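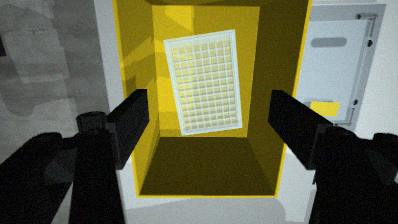 Ordering and Pickup

What is this page for?

Same questions keep landing in the inbox so they're all going in one spot. If you're new to the Hirnwood bulk buying club, read the ordering and pickup parts. Skip the rest till you need it.

How do I join?

Fill in the form at the pickup desk or reply to any of the club emails with your name, phone number and what part of town you're in. Joining is free. You get a member number, write it down somewhere, you'll need it for every order.

When do orders close?

Friday, 6 pm. The form shuts itself off. Please don't text your order in at 6:20, it can't be added — the order goes out to the suppliers right after.

What can I order?

Dry goods mostly. Flour, oats, rice, beans, lentils, nuts, dried fruit, coffee, cooking oil, dish soap, laundry powder. There are 143 items on the current list. Fresh produce only June thru October.

Do I have to buy a whole sack?

No. Most things can be split. Put in how many pounds you want and if enough other people want the same thing, the sack gets opened. If a sack doesn't fill up you get an email asking if you want more, or want to drop it. No reply = dropped.

What doesn't get split?

Oil, coffee, anything in a sealed can. Also the Pluvel bread flour, which comes in small bags already.

Where is pickup?

Side entrance of the Katgate building, the door by the bike racks. Not the main entrance, it's locked on weekends. Loading zone out front is 15 minutes max and they do ticket.

What do I bring?

Your own containers for anything split. Clean and DRY, with a lid. Old bread bags are fine for oats and beans but not for flour, they leak all over. Bring something sturdy to carry it home in as well. We keep a few spare boxes by the door but they go fast.

Somebody else is picking up for me, ok?

Yes. They need your member number. That's all.

I forgot to pick up. Now what?

Email the same day if you can. Stuff gets held one week on the back shelf. After that it goes to the food pantry and there's no refund, sorry. Frozen and fresh things are not held at all.

Money

How do I pay?

Card online when the order is final, or check at pickup. No cash any more, making change was taking forever.

Why is my total different from what the form said?

The form is an estimate. Prices move between the time the list goes up and the time the sacks come in, and split items are billed by real weight. Usually it's a few cents either way. If it's more than five dollars off, write to us and somone will check it.

Is there a markup?

8 percent. Covers rent on the room, bags, scale repair, the website. Last year the markup left us with $943 after bills and it went into the new shelving.
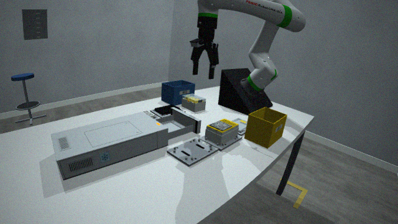
Before the shelving everything was on pallets on the floor and we lost a lot of rice to damp, so that was money well spent. The next thing on the wish list is a second scale. One scale and a full Saturday line is a bad mix.

Can I get a refund?

Damaged, wrong item, bugs in it — yes, full refund, send a photo within three days. Changed your mind — no. You can post it on the swap board and another member will often take it off your hands.

Do you take food benefits?

Not yet. Application is in, waiting to hear. Will be posted here when we know.

Is there a discount for big orders?

No. Same price whether you buy one pound or 50.

Storage questions (we get a lot)

How long does flour keep?

White flour, up to a year in a sealed container somewhere cool. Whole wheat goes off quicker, three months on the shelf or longer in the freezer. If it smells like old crayons, toss it.

I found moths. Is it the club's flour?

Could be, could be your pantry. Tell us either way so we can check the rest of the sack. Freeze any new grain for four days before it goes in the cupboard and you'll mostly avoid this.

Which beans are the fast ones?

The Amini red lentils, 20 minutes, no soaking. Black beans take the longest. If your beans never get soft they're old, let us know which bag.

Membership stuff

Do I have to work a shift?

One shift every three months, two hours. Sorting, weighing, front desk or driving. Can't lift? Take desk or do the email. Sign up sheet is linked at the bottom of the order form.

What if I can't do my shift?

Find a swap on the board or pay the $15 skip fee. Just don't no-show, it leaves two people weighing for the whole membership.

How many members are there?

108 households right now. There's room for more but we'll probaly stop at 120 with the space we've got.

Can I bring kids to my shift?

Yes, keep them clear of the hand truck.

How do I quit?

Email us. Pay anything open. Done.

My question isn't here.

Email, or ask at the desk during pickup. Replies can take a couple days, longer in March when we do inventory.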